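盲角之后：仿真街角里的配送机器人怎样学会减速

人行道配送机器人在开阔路段的表现已经相当稳定，事故与险情集中在另一类位置：建筑外墙紧贴人行道的转角。机器人贴墙行驶，传感器安装高度低，横向街道上的行人、自行车和滑板在进入视野时，距离往往只剩两三米。制动距离由速度决定，速度由规划器决定，而规划器只对它看得见的东西负责。

Hirnent研究组的工作从这里切入。项目名为Flumance，负责人Mirjana Spahić把问题表述得很窄：给定一帧前视图像和当前里程计读数，估计被遮挡区域中在未来3秒内出现运动物体的概率，并把这个概率换算为速度上限。网络不预测物体是什么，也不预测轨迹，只输出一张遮挡风险图，由下游规划器读取。

这种做法与常见的“幽灵行人”方法有明确区别。后者在每一条遮挡边界后面假设存在一个以最大速度冲出的行人，安全性有保证，代价是机器人在城区几乎走不动。Spahić的组在早期试验中复现过这一基线，机器人遇到报刊亭、停放的货车、甚至较粗的灯杆时都会降到爬行速度。Flumance的风险图则以学习得到的先验替代最坏情况假设，先验来自场景本身的几何与语义：路口、过街横道、缘石的走向、建筑入口的位置。

训练数据全部来自仿真。原因首先是标注：真实录像中，墙后有什么无从得知，除非在横向街道上另外架设传感器并做时间同步。仿真器掌握完整的世界状态，遮挡区域内的真值可以直接导出。其次是事件密度，真实道路上有价值的遭遇过于稀疏，按采集车的里程计算，成本难以接受。

仿真环境由Periklis Karamanlidis搭建，底层是Skateck渲染引擎，街区模型包含高层办公楼、住宅塔楼、绿地和信号路口。他为数据集挑选了19个转角，每个转角在不同的起始位置、航向和交通密度下反复运行。起始位置刻意取得靠墙，使墙面占据视野一侧，横向道路只露出一部分。相当比例的样本中没有任何行人和车辆出现。这些空样本在训练中不可省略：缺少它们，网络会把“墙角”与“有人”直接绑定，风险图退化为边缘检测器。
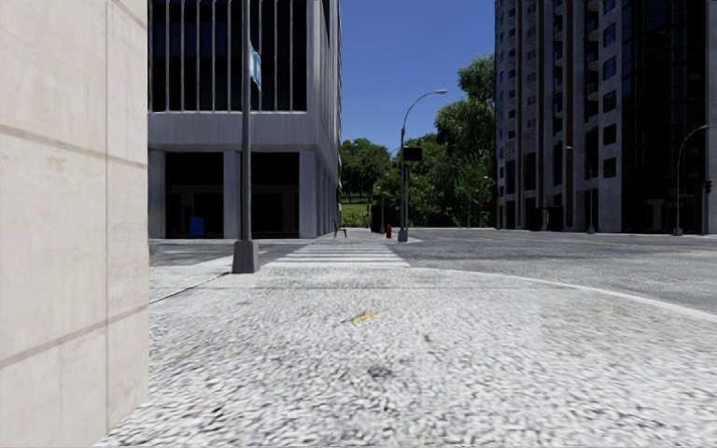

相机参数的设定经过几轮修改。最初的版本使用理想针孔模型，近处地面纹理过于锐利，网络学会了依赖路面斑点的尺度来推断自身高度，迁移到实车后立即失效。Karamanlidis随后在训练中加入了随机的焦外模糊、曝光漂移和地面纹理替换，并对相机俯仰角施加扰动。网络对地面纹理的依赖明显减弱，代价是收敛变慢，训练轮数需要相应增加。

网络结构本身并不复杂。编码器沿用一个公开的中等规模骨干，解码部分将特征投影到以机器人为原点的鸟瞰栅格，栅格的每个单元输出一个风险值。真值的构造值得多说一句：对每一时刻，仿真器以同一街区状态为起点，向前展开54次随机化的交通演化，统计每个单元在时间窗口内被占据的频率。监督信号因此是概率，而非单次结果的零一标签。Stela Costache负责这一部分，她认为这是全部设计中影响最大的一项。“用单次结果训练，网络得到的梯度大部分是噪声，”她说，“同一个转角，这一次有人走出来，下一次没有，图像却完全相同。”

消融试验支持她的判断。改用单次标签后，风险图的校准误差显著上升，高风险区域在相邻帧之间闪烁，规划器随之反复加减速。加一个时间滤波器可以压住闪烁，但引入的延迟恰好抵消了提前预警的收益。

实车测试安排在去年10月，平台是Moussa，一台六轮配送底盘，前视相机的安装高度与仿真设定一致。测试在封闭园区内进行，由工作人员骑车或步行从墙后进入路口。判定标准是机器人在对方进入直接视野之前是否已降至可停速度，即在剩余距离内能以舒适减速度停住的速度。全部遭遇中，94%满足该标准。作为对照，仅依赖直接可见障碍物的规划器在同样路线上多数不满足。与最坏情况基线相比，Flumance的通行时间大幅缩短。

未满足标准的遭遇有共同特征。Zhenhua Zhong逐条回放后将其归为两类。一类发生在反光幕墙附近，玻璃中映出的街景被网络当作可见的开阔空间，对应单元的风险被压低。仿真引擎对深色玻璃的反射做了简化处理，训练集中几乎没有这种现象。另一类出现在没有缘石、没有标线的混行区域，网络失去了推断道路走向的依据，输出趋于均匀，机器人整体减速，但减得不够。

第一类问题在工程上有直接的处理办法，即提高渲染中反射的保真度，或用深度传感器交叉检验。第二类更难。Mebrat Tsegaye未参与该项目，长期从事行人流建模，她的保留意见集中在先验的来源上。风险图学到的是仿真交通的统计规律，行人按照仿真器的规则过街，走横道，等信号。真实城市中的偏离程度因地而异，一张在某个街区校准良好的风险图，搬到另一个街区后，数值未必还有概率意义。她建议在部署前用固定路侧传感器采集少量占据数据，对输出重新校准，不改动网络权重。

Spahić接受这一建议，组内已开始估算每个街区所需的最小校准数据量。目前的难点在夜间：路灯下的阴影边界与遮挡边界在图像上容易混淆，而现有数据集以晴朗白天为主。Karamanlidis正在为原有的转角补充夜间和雨天的光照条件，转角的几何保持不变，以便逐一比较。

速度上限的换算目前仍是一张人工设定的查找表。Costache尝试过让规划器端到端地学习这一映射，得到的策略在仿真中更快，却难以解释某次减速的原因。园区运营方要求每次急减速都能追溯到具体的栅格单元，查找表因此保留了下来。

2018年1月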